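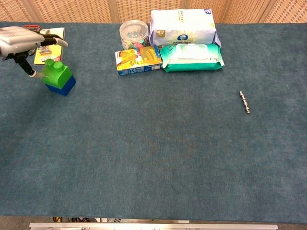 Table covering and prop box, October

Print this page
E-mail this page

Spent most of the morning on the covered table. The blue-gray carpet is staying. We had argued about going back to the bare top, and Shu-fen still prefers it for wiping down, but small things skid on the bare top and they don't on this. A brick put down on the carpet stays where you put it. The bare top also threw glare from the ceiling lights after 3 p.m., and that was a nuisance all last spring.

Carpet notes, for whoever does the next one:

The piece came off the Elau roll, the short-pile one. We bought 5 meters and used less than half. The remainder is on the top shelf in the store room, rolled pile side in. Please don't fold it. The first piece was folded for two weeks and the crease never came out, even with a warm iron and a damp towel. Fung-ping tried weights overnight and got it flatter, but you could still feel it with a finger.

Adhesive is the Proltik tape, laid in strips front to back with a hand's width between. I tried spray glue on a test square and it bled through at one corner and left a stiff patch. Tape holds fine and comes up again. Roll it down from the middle outward. The front edge finishes at the metal rail. Trim it with a new blade, pile down, against the steel rule. An old blade pulls the loops and you get a fringe.

Vacuum it with the brush head off. Lint shows up on this color more than I thought it would. Mervyn says once a day, I think every second day is enough unless there has been food out.

Prop box

Went through the household items with Wing-sze. The big soft white pack with the purple and blue print goes at the back because it is the tallest thing we have and hides whatever is behind it. The clear round jar with the lid stays on the table too. It's good to have something see-through with a lot of small colors in it. The lid should be pushed down all the way before anybody moves the jar. I found two pieces from it under the cabinet on the window side, and one of them had been stepped on.

The small food box in yellow, orange and blue is fine for now. Cardboard boxes of that size last us a few weeks and then the corners go soft. When one starts to bulge it should come out of the set, since a box with a bulge doesn't sit flat and we end up measuring the bulge. Chak-lun keeps the flattened ones in a folder and can say when each was retired.

The yellow and white card is thin and lies almost flush with the carpet. It is harder to pick up than anything else in the box. With fingernails it's all right. With gloves on I needed three tries, and in the end I slid it to the table edge and took it from there. I'd like to keep it in the set for that reason. Wing-sze would rather swap it for something with a thicker backing. Not settled.

Bricks

The large bricks are the most useful thing in the box. Green on blue, two high, is what I have been using as the standard stack. The green one has two round studs on top and they are big enough to get hold of. Two high is steady on the carpet. I tried four high from the spare bag on Thursday's leftovers table and it leaned, partly the pile and partly that the older bricks are worn and don't grip each other well. Anything over two high needs a board under it.

Washed the spare bricks in the sink with dish soap, warm water, no brush. Dried on a towel next to the radiator. Water stays inside the hollow underneath, so stand them studs up on a rack, or shake them out first. I put one back too soon and it left a damp ring on the carpet that took until lunch to dry. No mark afterward.

Weighed the whole prop box on the bench scale before putting it back: 2706 g with the crate, and the crate on its own is 742 g. I've written the crate weight on a label on the short side so we can subtract it next time. If the total is off after a session, something has gone under a cabinet again.

Light

Took readings at the middle of the table with the Tresik meter. 363 lux with the blinds down and both ceiling strips on. I only did the one position. The back near the woven wall panel looks dimmer to me, and tall items leave a shadow on whatever is close to them. Fung-ping suggested a lamp clipped to the shelf. I'd want to see it with the soft pack in place first, because the wrapper may shine.

The wall panel itself needs a clean at some point. Dust sits in the weave. Soft brush, top to bottom, with the carpet covered by a sheet. Don't use the damp cloth on it, it pushes the dust in.

Supplies

Tape: one roll and a bit left. Order two.
Blades: full box, second drawer.
Spare food boxes: one, unopened. Shu-fen will bring a couple of empties from home. They need to be stuffed with paper and taped shut or they crush.
Lint roller: used up. Mervyn is getting the wide kind.
Sheet for covering the table: in the wash.

Open points

Keep the flat card or replace it. Wing-sze and I will try both and write down how many goes each takes with and without gloves.

Whether to mark positions on the carpet. Chalk brushes off but leaves a haze. Chak-lun suggested colored pins from below, but the top is too hard for that. Thin thread tacked down at the ends might do. I'll try it on an offcut.

Second covered table. There is enough of the roll left if we cut it the long way. The other top is slightly wider, so measure before cutting, and measure again at the far end because that table isn't square.

Asked Fung-ping whether the Tseng crates with the hinged lids are still available. The current crate has no lid and the soft pack gets dusty on the shelf. He'll look in the back room when he's down there.

Left the table set up at 5:40 p.m., blinds down, meter back in its case.

Print this page
E-mail this page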